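Preparing a Workbench for the Nimel Tabletop Sorting Service

Muletti offers the Nimel sorting arm to workshops and shared utility rooms on a monthly plan. The plan covers delivery, installation and two service visits per year. The following advice is intended for customers who have booked an installation and for those still considering one.

Choosing the table

The arm may be used on any rigid table that does not rock. Tighten the leg bolts before the installer arrives, and place a level across the top in both directions. A bare surface is preferred. Tablecloths, rubber mats and newspaper tend to creep under the fingers and should be removed.

Wipe the surface with a damp cloth and let it dry fully. Furniture polish should not be used, as small containers slide on it when the fingers close.

Setting out containers

Open plastic crates with firm rims give the best results. Choose a different color for each category of item and keep to that arrangement. Crates may stand side by side, but leave a gap of 3 inches between the crates and any loose items waiting to be sorted.

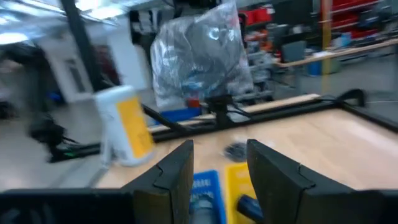 Bottles should be closed tightly before sorting begins. Flat objects such as lids are the most difficult for the arm to pick up and are best placed well apart from taller items. If a lid is missed twice, move it by hand after pausing the arm.

Cables and bags

Route all cables along the rear of the table and secure them with reusable ties. Leave enough slack for the arm to complete its full reach – the installer will demonstrate this – and check the ties again after the first week.

Care of the fingers

The finger pads should be cleaned with warm water and a drop of dish soap. Solvents will harden the surface. Under the standard plan, pads are replaced after 4000 picks or at the next service visit, whichever comes first. Replacement pads ordered outside the plan are charged separately.

Cost and suitability

The deposit is $200 and is returned when the unit is collected in good condition. Iwona Kołodziej, who reviewed the service for the Stenthorpe tenants' workshop, found it well suited to repetitive sorting of small containers and poorly suited to mixed scrap. She also noted that the printed guide gives too little space to cleaning, and a revised edition is planned for September.

Installation requests should be addressed to Remzi Taşdemir at the Muletti service desk. Please state the length and depth of the table and the distance to the nearest outlet.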